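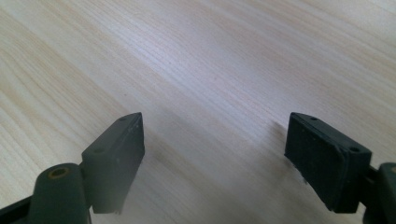 Kylie Ashby
Contributing writer, Home & Workshop

The tabletop in Hemi McAlister's front room is pale and clean, and he wants it kept that way. He wipes it in the morning before he makes coffee and again at night after the plates are gone. In between it is a desk, a lunch counter, a place to fold shirts and, on Wednesday evenings, a card table for a group of neighbors who take their shoes off at the door.

McAlister has been repairing and refinishing tables for most of his working life. He runs a small shop called Clesel out of a former tire garage, and the tables that come through it are mostly the ordinary kind. People bring him kitchen tables with rings on them, desks with a burn near the lamp, and dining tables that spent a winter in a damp basement. He does very little antique work. He says the antique people have their own shops and their own arguments.

Light-colored tops now make up most of what he sees. When he started, the tables were brown. Walnut stain, cherry stain, a heavy oak look with a thick shine on it. Then the furniture stores began selling beige and cream and a color one catalog called oat, and within a few years his customers were coming in with those.

"A dark table hides a coffee spill and shows you the dust," McAlister told me. "A light one is the other way around. You pick which one you'd like to be annoyed by."

I bought my own light table last January, a secondhand Skarnholm with a drop leaf, and I came to him with the questions that most owners end up asking. How often should it be cleaned, what with, and what can be done about marks that are already there?

His first question back was about what the top was made of. I didn't know. Most people don't, he said, and the name on the label is not much help. A table can be sold as oak and have a sheet of oak thinner than a playing card over something else. It can also be sold with an "oak finish," meaning a printed pattern with no oak in it.

There are a few ways to find out. Look at the edge first. On a solid board, the lines on the top carry over and run down the end. On a veneer, the edge is usually a separate strip, and the lines stop at the corner and start again as something different. Then get under the table with a flashlight. The underside of a cheap top is often plain brown or white board, and sometimes there is a sticker that settles the matter. Last, look for a repeat. A printed pattern has to start over somewhere. On a long table, you can sometimes find the same knot twice.

Grain on its own is a poor guide. Good printed laminates have fine lines that drift together and apart the way real ones do, with lighter and darker bands between them. McAlister keeps a box of offcuts on a shelf by the door, and he handed me two pieces and asked which one was wood. I got it wrong. He said his own brother had gotten it wrong too, and his brother is a carpenter.

The answer matters when it comes to cleaning. A laminate top will put up with a lot of water and most dish soaps. It will not put up with scouring powder, which leaves a dull patch that can't be polished out. Veneer needs a cloth that has been wrung until it stops dripping, and then a dry cloth right behind it. Water that sits along a seam gets under the sheet and lifts it. Solid wood depends on what was put over it. Oil and wax finishes have to be renewed from time to time, and a hard lacquer does not.

For daily wiping, he uses the same thing on all three: a soft cotton cloth, warm water and a drop of dish soap in the bowl. He wipes with the grain. On a table where the lines run at a slant to where you are sitting, that means standing up and working on the slant. It feels odd the first few times. Any streaks left behind will then lie along the lines and be hard to see.

He doesn't like spray polish. The kinds with silicone in them leave a film, the film catches crumbs, and if the table is ever refinished the new coat will pull away into little craters. He has a row of half-used cans that customers handed over with their tables. One man brought in a desk and seven years' worth of polish on top of it, and it took two days to get down to the surface.

Light is the other thing he talks about. A pale top beside a window will pick up glare, and a person sitting at the wrong side will see nothing but white. It is bad for reading and worse for cleaning. Grease and crumbs can vanish in a bright patch. McAlister wipes the table, then bends down until his eyes are almost level with the top and looks toward the light. Whatever was missed shows up as a dull spot.

He told me to try it at home at 8 in the morning, when the sun comes in low. I did. I had cleaned the night before and was pleased with the job, and I found a smear the width of my hand and the tail of a dried drip of soup.

Sun also changes the color over time. Most light woods go yellow, and some go a little pink. If there is a runner or a fruit bowl that never moves, the patch under it will stay the old color, and you will have a bowl-shaped ghost in the middle of the table. Move things every week or two. If you have a leaf that lives in a closet, put it in the table for part of the year or it won't match when company comes.

On marks, he is patient with customers and short with the internet. White rings in a lacquered top are moisture in the finish. Many of them will fade if left alone for a few days, and he would like people to wait before they try mayonnaise. Dark rings have gone into the wood and need sanding, which a veneer may not survive. Ink should be left to someone who does this for a living. Candle wax can be chilled with a bag of ice and lifted with the edge of a plastic card.

Scratches on laminate stay scratches. There are filler sticks, and Katar sells one in a range of beiges that he says is decent on chips along an edge. On a flat open area, the repair tends to catch the light more than the scratch did.

What about the things that sit on a table? He had more to say on this than I expected. Anything with a hard foot should have felt under it, and the felt should be replaced when it gets gritty. Grit in old felt works like sandpaper. Laptops should be lifted, never slid. Metal tools need a mat. Pottery with an unglazed base is the worst of all, and he'd put a cork pad under every piece in the house.

McAlister's own table is the one place he breaks a rule. He owns no coasters. The card group went through two sets and lost both, and he decided he would sooner wipe.

I asked what a refinished top costs these days. A small desk at Clesel starts at $301, a price he set after adding up a full job and declining to round it. A big dining table with leaves can run to $2,000, and at that point he asks the owner whether they love the table. Some do. A woman named Escobar had him redo one that had sold new for far less, and she drove it home in the back of a borrowed van with blankets around the legs.

My Skarnholm turned out to be veneer. The seam along the drop leaf had begun to lift at one end, and he glued it down while I waited, with a strip of waxed paper, a block and two clamps. He told me to leave it alone overnight and to buy better cloths.

Clesel takes drop-offs from 9 to noon, weekdays. Bring the leaves with the table.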